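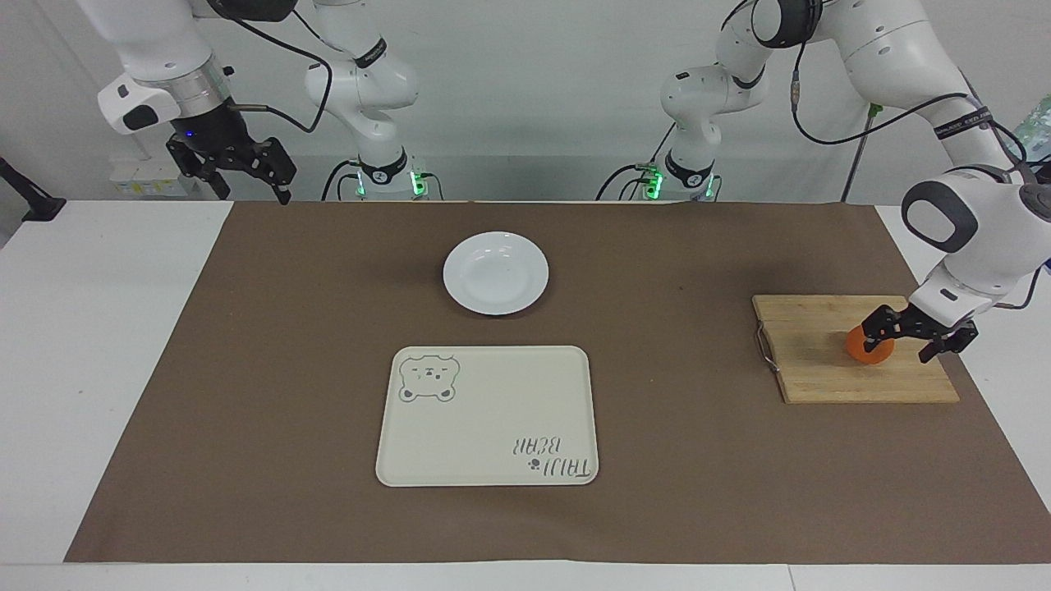
What is in this set?
It is a collection of short recordings and notes about laying out a small breakfast table, with the plates, boards, trays and round items that we used.

Kuria Table Set, readme

The set was put together in Gusdale for people who study how everyday kitchen things are placed and moved on a flat surface. One recording is one small task, from the first touch until the item is put down.

Contents

3000 recordings, in 100 folders
one text note per folder, in English
a list of items, items.txt, with the colour and the shape of each

Items

Plates are white and round, with a wide rim. Please write "plate" also when the middle is a little deep, and keep "bowl" for the high ones.
Cutting boards are listed by the handle. The board with the bent wire handle is "board, wire".
Trays are plastic. The cream-coloured one with the bear's face is "tray, bear" in the list. In older notes it is sometimes "kids tray", and we did not correct all of them.
Round orange things are labelled "orange, round". In the August notes we did not always write if it was fruit or a ball, so the label leaves this open.

Surface

The table is covered with brown paper. We changed the paper when it had stains or folds, so the shade of brown is not the same in all folders.

Known problems

Almost 800 recordings have no note about which board was used.
Folders from the Rajput kitchen have the word "dish" where the others have "plate".
In 2 folders the order of the files is wrong. The numbers inside the notes are right, please follow these.

Naming

Folder names start with the place, then the item, then the number, all in small letters. Please do not put spaces.

Changes

Friday, May 8, 2026: item list checked again, spelling of "colour" made the same everywhere.

Corrections are welcome at the Honadetti project page, under Table Set.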